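## 7. When a grip goes wrong: drops, squashes and stuck fingers

Sooner or later your Serra two-arm table set will drop something. Ours dropped a great deal in the first month, and working out why was some of the best fun we had with it! This section covers the faults you are most likely to meet when sorting food on the table, how to clear them safely, and how to get the arms going again.

You will need the Pateck control screen open on the Status page and the stop button within reach. Keep the button on your side of the table, where you can hit it without leaning over the arms.

> **Caution:** A stopped arm is still holding itself up. If you cut the mains power while an arm is raised, it will sink under its own weight and may trap a hand against the table. Use the stop button first, always.

### 7.1 Know your fault codes

| Code | What the screen says | What it usually means |
|---|---|---|
| G2 | Grip lost | The fingers closed further than they should have, so the item has slipped out |
| G5 | Grip force high | The fingers are pressing on something that won't give, very often the table or a board |
| G7 | Finger not home | A finger hasn't reached its fully open position |

G2 is a nuisance. G5 is the one to take seriously, because the arm keeps its load on whatever is underneath until you release it. If you see G5 and G7 together, go straight to 7.4.

### 7.2 Clearing a G5 safely

1. Press the stop button. Both arms halt, including the one that wasn't doing anything wrong.
2. Look at the fingers from the side before you touch anything. Work out which way the arm will spring when the load comes off. A bent finger can flick back surprisingly fast.
3. On the Status page, choose the arm that raised the fault and press **Ease**. The wrist lifts a tiny amount and the force reading should fall.
4. Wait until the reading is below 5. If it stays above that, press **Ease** once more. Don't press it a third time; go to 7.4 instead.
5. Press **Open fingers**. Whatever was held will fall, so don't catch it.
6. Move the arm back to its rest position from the screen.
7. Repeat for the other arm if it has also raised a code.

**Note:** Never pull an item out of closed fingers. The ridges are there to stop exactly that, and you will lose a finger pad, or the broccoli, or both.

### 7.3 Finding out why it happened

Now the enjoyable part. Nine G5 faults out of ten on our bench came from height, and height is easy to check.

Boards are the usual culprit. The set learns the height of the bare table when you first switch it on, and a chopping board placed on top raises everything by its own thickness. A gripper going in low for something small and leafy then runs a finger into the board and keeps pushing. Round items such as pears tend to forgive this, as the fingers meet the fruit well before they get near the surface. Greens don't.

Ginevra Palumbo, who wrote the first version of this guide, found a second cause after a puzzling afternoon at the Vodley workshop: the board itself was creeping. Each grab nudged it a little, and after 62 grabs it was overlapping a plate and sitting at a slant. A damp cloth under the board cured it completely.

To check your own set:

1. Clear the food away and leave the board where you normally use it.
2. Open **Set-up > Surfaces** and press **Add surface**.
3. Guide one gripper until it hovers over the middle of the board, fingers open.
4. Press **Touch down**. The arm lowers very slowly, stops when it feels the board, and stores the height.
5. Do the same near two opposite corners. If the three heights differ by more than 2 mm, the board is rocking or warped. Swap it for a flatter one.
6. Name the surface and save it.
7. Set out the plates, put the food back on the board, and run a single grab at quarter speed with your hand by the stop button.

Watch the lower finger during that slow grab. It should slide in beside the food and close on it. If it digs in underneath and bows, stop and repeat the steps above.

Low, flat grabs off the board are the ones worth watching closely, with the idle arm kept open and well to its own side.

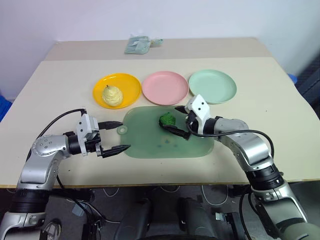 ### 7.4 If a finger will not open

1. Press the stop button and leave it in.
2. Lower both arms to the table with the **Rest down** control. This works while the stop button is pressed.
3. Once both arms are lying still, switch off at the mains.
4. Check between the fingers for bits of stalk, peel or grit. Brush them out with a dry, soft brush.
5. Follow the gripper cable back along the arm with your eye. It should hang in an easy curve, free of the joints. A cable caught in a joint can hold up a gripper that is otherwise perfectly healthy.
6. Switch back on, release the stop button and press **Open fingers**.

> **Caution:** Do not oil the fingers. Oil gets on the food, and the next thing you'll see is a whole string of G2 codes.

If G7 comes back, leave the arm out of use and send the fault log to Wurnent support, together with a note of what was being picked up and which surface was selected. Use **Log > Export** and tick **Include force readings**. Those readings show the moment the finger met something hard, and they're fascinating to look through even if you only meant to post them off.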